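Workshop Tips: Putting Money Aside for a Robot Arm (and Everything That Has to Come With It)

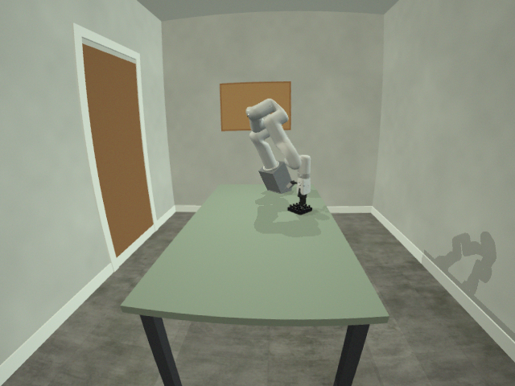
Skarcombe Workshop Club — Automation Bench Group

We get asked about arms more than anything else on the tips pages, usually by people who have seen one at a good price and want to be told to go ahead. I'm all for going ahead! But our own first budget was a single line with the price of the arm on it, and we spent the best part of a year finding out what the other lines should have been. What follows is the advice I give when people ring, put down in more or less the order I remember to say it.

Start with the job and put off the catalogue

Write down what you want picked up, where it starts and where it has to end. One sentence will do. Ours said "take the small parts from the tray and set them in the jig without anyone having to stand there", and I pinned it up over my desk so that I'd see it whenever a brochure arrived. If you can't write the sentence yet, spend the month doing the job by hand and watching yourself. You'll notice how often you turn a part over, or nudge it straight with a fingertip, and every one of those little nudges is going to cost money later on.

Weigh the part, and then weigh the part and the gripper together. Makers give the payload at the end of the wrist, so the gripper comes out of your allowance before you've lifted a thing. A kitchen scale is perfectly good for this (do put it back afterwards).

Mark out the reach before you measure the table

An arm's reach on paper is the furthest it can stretch, and at full stretch it is at its least useful, especially if the gripper has to point straight down. Take a piece of string, cut it to the quoted reach, hold one end where the base would go and chalk the arc. Then chalk a smaller arc well inside it and pretend that is all you've got. Chalk a third one close in by the base too, where the arm would have to fold up on itself, and keep your parts out of there.

In the simulated room at the top of the page the arm is at the far end of a long green table, with the black piece it is working over at the same end and a great deal of clear tabletop between there and the near edge. If you're drawing up a room of your own it is worth asking what you want all that length for. It might be for trays, or a second job later on, or somewhere to put a laptop down. If you can't think of a use, buy the shorter table and put the difference towards the gripper.

Do the drawing in simulation first, if anyone in your group has the patience for it. It needn't be handsome. A floor, some walls, the door in the right place and a table of the right height will get you most of the way, and moving a base block across a screen is a lot kinder to your back. Put the door in, please. We left ours out the first time and very nearly ordered a bench that would have had to come in through the window.

The budget, line by line

Our limit was £3,000 for everything around the arm, with the arm itself paid for out of the legacy fund, and I'll go through the lines in the order they surprised us.

The table. You want heavy, stiff and level. An arm that stops quickly will rock a light table, and a table that rocks will put the gripper in a slightly different place every time. Thick square legs and a decent frame are worth paying for, and so is a set of adjustable feet if your floor is as old as ours. A plain matt top is easiest to live with, particularly if you mean to add a camera one day, and you can paint one yourself over a weekend.

The base fixing. Some arms go straight on to the tabletop and some want a block or plate under them to bring the shoulder up to a sensible height. Ask the supplier for the bolt pattern in writing before you have anything made. Our plate came from Endberg, who did a lovely job of exactly the drawing we'd sent them, and the drawing was wrong. The second plate was also lovely.

The gripper. Often sold separately! Look for this in the small print. We looked at two, and settled on the Rondeo parallel one from Sýkora because it opened 30 mm wider than our biggest part needed and we expected the parts to grow. Narrow fingers are a great help when you're coming down from above on something small, as they leave room around it. Ask what spare fingers cost and whether you can fit your own. Printed ones are fine for trying things out, and you will want to try a good many shapes.

Jigs, trays and nests. This is the line that everybody leaves at nothing. Every part needs to be in the same place each time or the arm will close on thin air, and "the same place" has to be made out of something. Put by £100 for board, dowels, screws and offcuts and then be strict about replacing it as you spend it.

Power and cables. Walk from the socket to the base with a tape measure and add enough for the cable to go round the edge of the room and never across the floor. The controller wants a shelf or a spot under the bench where it can breathe. Some of the older ones have a fan you'll hear from the tea corner.

Keeping people clear. Read the maker's own safety pages, do the risk assessment properly and price whatever it tells you to buy, whether that's a guard, a mat or an extra stop button. We have ours by the door as well as at the bench. I wouldn't dream of telling you that a small arm needs less of this, and if your insurer has a form then get it filled in before the order goes off. Ours took most of August to come back.

Training. Somebody has to learn to drive it, and if only one person learns then the arm stops every time she goes on holiday. Budget for two.

Second-hand arms

They can be splendid value and I'd never put anyone off. Ask to see it move — every joint, both ways, slowly and then faster — and put your hand near the joints afterwards to feel whether one is a good deal warmer than its neighbours. Find out whether the controller and the hand pendant come with it, and whether the software still runs on a computer you could buy today. A missing pendant can cost more than you'd believe. Ask about batteries as well, as some arms keep a small one to remember where their joints are, and a flat one means an afternoon of setting up from scratch.

Cosmetic marks don't matter. Play in the wrist does. Hold the gripper lightly and try to wiggle it, and if it clicks, walk away or haggle very hard indeed.

Getting quotes

Send the same one-page sheet to every supplier. Put your sentence on it, the weight of the part, a sketch of the table with the chalk arcs drawn in, and the sort of speed you'd be happy with. Suppliers are much friendlier to a sheet like that than to a telephone call that begins "how much is a robot?" (I have made that telephone call.) Check whether delivery is to the kerb or to the room, and whether the price includes VAT. Ask how long they'll go on stocking spares, and get a name for the person who answers the technical questions.

If you're offered a trial, take your own parts along in a biscuit tin. The demonstration pieces are always beautifully grippable and yours very likely aren't. Bring the awkward ones, the ones with bumps on top or nothing much to hold, and have them set down at a slant as well as square to the edge, so you can see how the wrist copes with turning.

Planning the first few weeks

Leave the bench alone for a bit once the arm is in. It's very tempting to fill the empty space with trays straight away, and then you spend your Tuesday evening taking them all off again so the elbow can swing past. Run the movement slowly with nothing in the gripper, then with a part, and only then start building round it. A strip of masking tape along the table to show how far the arm comes will stop people putting their mugs down in its way.

Keep a notebook by the controller for what was changed and who changed it. Write down the base position too, with measurements from two edges of the table, so that if someone does knock it you can put it back without a lot of squinting.

And do hold something over for the second year. Fingers wear, cables get tugged, and there will be a new part that nobody had thought of when you wrote the sentence.

If you'd like our blank quote sheet, or want to come and try the string and chalk on your own table plan, I'm at the bench most Tuesdays from early evening. Ring the side bell, as the front one can't be heard over the extractor.

Hedvika Šindelář
Automation Bench Group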